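Does a Desktop Organizer Change Anything? A Report on Paper, Cubbies and Shared Tables

Project report, Workplace Studies seminar
Ursina Imhof and Jonatan Torvik
Supervisor: Iida Huttunen

1. Why we did this

The handbook our department gives to new students says that a tidy table "supports focused work." It gives no source. The supplier catalog that our building office orders from makes the same claim in bigger letters, next to a price. When the office put wooden cubby organizers on the shared tables in the Solano reading room this winter, we were told that paper would stop piling up and that people would find their handouts faster. We doubted both, and we had a seminar project to fill.

Our question was narrow. If a shared table has an organizer with open compartments, does the paper on that table end up in it, and does anyone get it back out again?

2. What other people say

Most of what we found was advice. The pieces that described themselves as research usually asked office workers whether they felt more productive after cleaning up, and people who have just spent an hour cleaning up tend to say yes. We found very little on shared tables, where the person who files a paper and the person who looks for it may never meet. Dardo Zapata, who read our first draft, thought we were being unfair to the advice writers. We have left the paragraph in.

3. Method

We watched the tables in the reading room on 11 afternoons in March. One of us sat by the window and kept notes on a form with three boxes: paper put into a compartment, paper taken out, paper left on the tabletop at the end of a visit. A visit started when a person sat down and ended when they took their bag. We logged 161 visits this way.

We also talked to 29 people as they were leaving. The questions were short, and we asked the same ones each time, except for the first two people, who got an earlier wording that Jonatan thought was leading. Their answers are not used below.

We did not label the compartments or tell anyone what belonged in them. The building office had not done so either.

4. What we saw

Putting paper in was common. Taking it out was rare. The booklets that went into a compartment in the first week were mostly still there when we stopped, and some had been pushed to the back by newer ones. The people we talked to described the organizer as useful, then could not say what was in it.

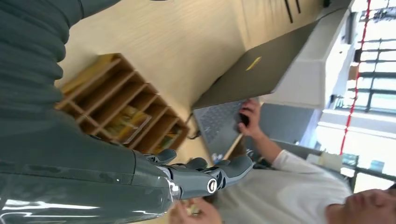

Work at these tables happens mainly on laptops, and that probably matters more than the furniture. A person sits down, opens the computer, and needs room for their hands and whatever else they brought. Paper that is in the way gets moved to the nearest place that will hold it. An open compartment is good for that. So is a windowsill, and we saw the windowsill used for exactly the same purpose on the days when someone had moved the organizer to another table.

We want to be careful with the word "tidy." By the end of the month the tabletops did look clearer to us. The amount of paper in the room had not gone down, though, and a stack in a compartment is harder to look through than a stack lying flat, because you only see the edges. One student told us she had printed a handout a second time when the first copy was within reach of her chair.

The opposite case also came up. Ezequiel Garrido, who tutors in the room twice a week, uses one compartment for his worksheets and always the same one. He took sheets out nearly every time he sat down. When we asked, he said he had told his group where they were. We suspect that telling people did more than the compartment did, but we have one tutor and cannot separate the two.

5. Problems with our own work

The observer was visible and several regulars knew what we were doing. At least one person filed a paper and then looked over at us. We also had no afternoons from before the organizers arrived, so every comparison with "before" in our interviews rests on memory. The windowsill days were an accident and too few to lean on.

The form had no box for paper thrown away. We noticed this in the second week and decided not to change it halfway through. Iida Huttunen has told us that this was the wrong decision.

6. What we would tell the building office

The organizers do no harm and we would not spend money on more of them. Before buying any, the office could try writing a name or a course number on each compartment and emptying the whole thing at the end of the month. Paper tape would be enough for a trial.

If another group picks this up, we suggest starting before the furniture is moved in, and adding the missing box to the form. Our blank forms and the interview questions are in the seminar folder, with the earlier wording kept on a separate page.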